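Conversations on Shared Housing: Ashok Negi on the First Year at Gakside

When the Gakside residence opened its doors to its first tenants, the waiting list already stood at 328 names. The building has 11 shared apartments, each with private bedrooms arranged along a corridor and a common kitchen at the far end. It was developed by the Rana Housing Association as a response to rising rents in the district, and it has since drawn interest from planners and social landlords in the wider region.

Ashok Negi has directed the residence from the start. He came to the post after many years in student accommodation, a field he describes as "useful training, but for a different kind of person." The tenants at Gakside are mostly working adults between their late twenties and their sixties. Several had lived alone for a long time before moving in.

"The assumption was that people would come for the rent and put up with the sharing," Mr. Negi said during an interview in his office in August. "For some of them that is still the case, and I do not see it as a failure. A person can be a perfectly good neighbor without wishing to eat supper with anyone."

The association received more applications than it had planned for, and the selection process was revised twice before the opening. In the first version, applicants completed a long form on their habits and interests, and staff attempted to match them into households. Mr. Negi was doubtful of the method and remains so. "We asked people whether they were tidy," he said. "Everyone is tidy on a form. We asked what time they went to bed, and then they changed jobs and went to bed at a different time."

The form has been reduced to a single page. Applicants are now invited to spend an evening in the apartment where a room has come free, and both parties may decline afterward without giving a reason. In the past year 100 such evenings have taken place. The association keeps no record of why an introduction did not lead to a tenancy, a decision that was debated at some length before it was adopted.

Each household at Gakside signs an agreement when a new member joins. The document covers quiet hours, guests, cleaning, the division of shared costs and the use of the kitchen. Mr. Negi showed an early draft that ran to 124 clauses, drawn up by the association's legal adviser. It was never used.

"I read it through one evening and thought that I would not want to live there," he said. "There was a clause on the storage of umbrellas."

The present agreement fills two sides of paper. Its central provision is that any household may amend any rule, other than those concerning fire safety and rent, by the consent of everyone living in the apartment. Some households have changed a great deal. One has done away with the cleaning schedule and contributes instead to a monthly visit from Ninda, a local cleaning cooperative. Another has introduced a rule that no one may raise a household matter before eight in the morning.

Disagreements are referred first to a meeting of the household and then, if needed, to Mr. Negi. He estimates that few reach him, and that those which do are seldom about the matter written in the complaint. He recalled a dispute over a bathroom shelf that occupied most of a winter. "It was about a man who had moved in third and felt that the other two had already decided everything," he said. "We gave him the shelf and it made no difference at all. Then they repainted the hall together and he chose the color, and after that I heard no more of it."

Heating has been a harder question. The apartments are metered as single units, and the cost is divided equally among the tenants. People who are home during the day use more than those who work elsewhere, and the association has considered individual meters for the bedrooms. A consultant's report from Flustis advised against the change on grounds of cost. Mr. Negi accepts the finding, though he expects the matter to return next winter.

He was more at ease discussing the kitchens, which he regards as the true measure of whether a household is working. The association supplied each with the same basic equipment and left the rest to the tenants.

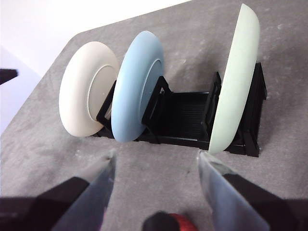
Several tenants who were asked about the kitchen rules said that the only one they could repeat from memory was to wash up before going to bed, and one of them added that it had been broken "by all of us, in turn, and forgiven in the same order." She had expected to miss having a kitchen to herself and found that she missed it chiefly on Sunday mornings.

Mr. Negi does not inspect the kitchens, although the tenancy terms allow him to do so. "I go in when I am invited, or when something is leaking," he said.

The association is now considering a second building on a site near the rail depot. Plans remain at an early stage, and the number of apartments has yet to be settled. Mr. Negi has asked that the architects reconsider the size of the bedrooms, which he believes were made too small at Gakside in order to encourage tenants to use the common rooms – a piece of reasoning he does not share.

"People come out of their rooms when they can go back to them," he said. He has also requested thicker doors, a second refrigerator for every kitchen and a covered place for bicycles. The request for the doors has been approved.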